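# About Prothero

Hi, I'm Eduardo Dumlao, and I run Prothero, a little shop for the stuff that ends up loose in the bottom of everybody's bag! I started out selling drawstring pouches from a folding table in Cernelau one July, and I had 50 of them, all sewn by me (badly, if you look at the seams). They were gone by lunch.

These days we're up the hill at 804 Clillham Road and we carry 70 kinds of bags, rolls and cases. I still try to pack real things when I'm working out a new size, the hair dryer with its cord, the markers, whatever my kids leave lying on the flowered mat. Cords are the worst. I could talk about cords all day.
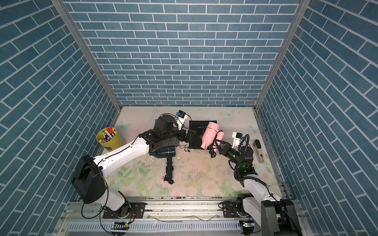 *Black drawstring fabric, a teal hair dryer and a cup of colored markers on the flowered mat*

We shipped 1,800 orders last year, which still makes me a bit dizzy, and every one went out with a handwritten note from me or my sister. Our travel line is called Fleklow (her pick, I wanted something with "pouch" in it and got outvoted by everyone including my mother).

If you've got an odd-shaped thing that needs a bag, bring it by! We open at 10 and the kettle's usually on.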